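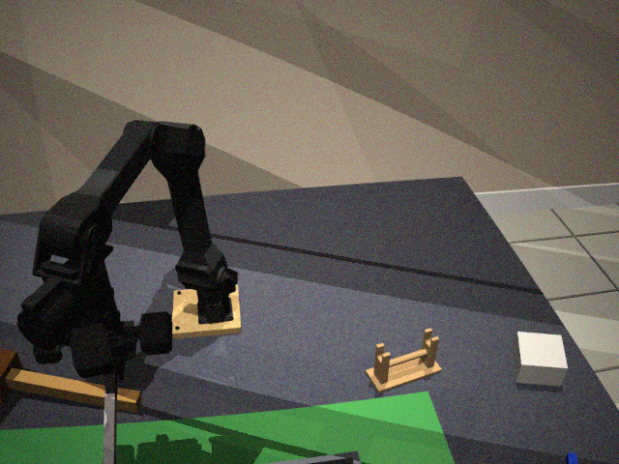

Section 6. Setting Up a Shared Desktop Printer

Read this section in full before connecting the Atum 343 to the office network. Setup requires an administrator password. Staff at the Notcombe site should request one from Damir Atanasov.

6.1 Before You Begin

Place the printer on a level surface that can bear its full weight. Leave 6 inches of clear space behind the rear cover and keep the side vents open. Remove all orange shipping tape, including the strip inside the toner door.

CAUTION: Do not plug in the power cord until step 4.

6.2 Loading Paper and Toner

1. Pull out the lower paper tray and press the metal plate down until it clicks.
2. Load plain letter-size paper to the fill line. Slide the guides against the stack without bending it.
3. Open the toner door, insert the cartridge with the arrow facing inward, and close the door firmly.
4. Connect the power cord to a grounded wall outlet and press the power button. The first warm-up may take several minutes.

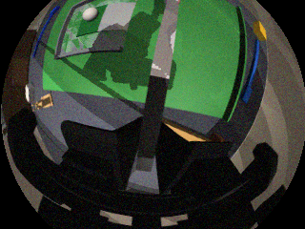
NOTE: If the panel shows code 17, the toner door is not fully closed. Open it, reseat the cartridge, and close it again.

6.3 Connecting to the Network

5. On the panel, select Settings, then Network, then Wired.
6. Connect the network cable to the port marked LAN. The port marked EXT is for service use only.
7. Enter the administrator password and select Confirm.
8. Print a status page and keep it with the equipment record.

Printers moved from the Trutthorpe office keep their old address. Select Reset Network before step 5 — otherwise the printer will not appear in the Berisha print queue. 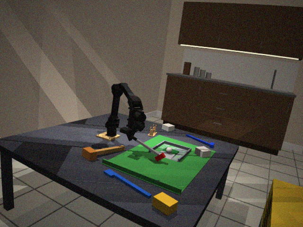 Figure 6-2. Table with robot arm and green mat.

6.4 Adding Users

Each printer accepts up to 13 user groups. Group names may not contain spaces. Requests for additional groups must be sent in writing to Tracey Staniforth and are reviewed each September.

CAUTION: Deleting a group also deletes its stored print jobs. These cannot be recovered.

Section revised 21 Dec 2022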